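## 4. What the setup-time savings rest on

The claim that small shops lose most of their working day to setups is repeated so often that few authors bother to cite it. When they do, the trail usually leads to Paredes and Limsakul, whose survey asked shop owners to estimate their own losses. We have three doubts about that survey, and the first is enough to limit its use. Owners were asked in November, when many shops are clearing short year-end orders, and their answers were then applied to the full year.

The second doubt is about wording. "Setup" was left for each owner to define. At Sostwood it covered everything between the last good part of one job and the first good part of the next, including the search for drawings. At Skalex it meant only the time spent on clamping and alignment. A shop reporting 90 minutes under the first definition may be quicker than one reporting half of that under the second. Pooling the two gives an average that is hard to attach to any real shop floor.

Third, the savings credited to standard workholding are mostly drawn from planned layouts (Figure 7), in which parts arrive on time and in the right order. We found no attempt to check those savings against a bad week. Perhaps they would survive one - the survey gives us no way to tell.

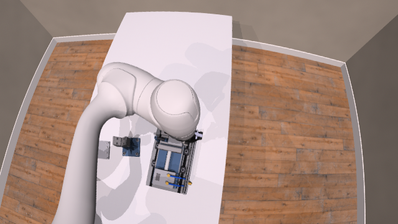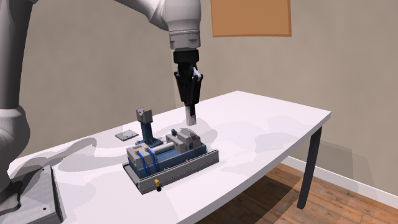
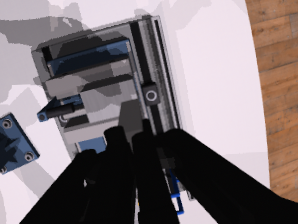

**Figure 7.** Rendered table layout. First and second: fixture on the table with a white arm. Third: gray housing seen from above.

### 4.1 Reworking the time logs

We went back to the written logs kept at Ruvier and Chowdhury, the two shops that had recorded start and stop times before the survey was announced. Together they hold 2000 entries. We dropped any entry without a stop time and kept the rest, including those that looked too long to be true. Earlier authors removed such entries as errors, but a lost tool or a wrong drawing can hold up a job for most of a shift, and we see no good argument for leaving that out.

Job type was coded by hand into eight groups. The coding is open to dispute, mainly for repair work, where a single visit to the machine may serve several orders. Telmo Paredes kindly reviewed our groups and disagreed with two of them. We report results both ways in Section 5, and readers who prefer his version will find the gap between the two shops somewhat wider than in ours.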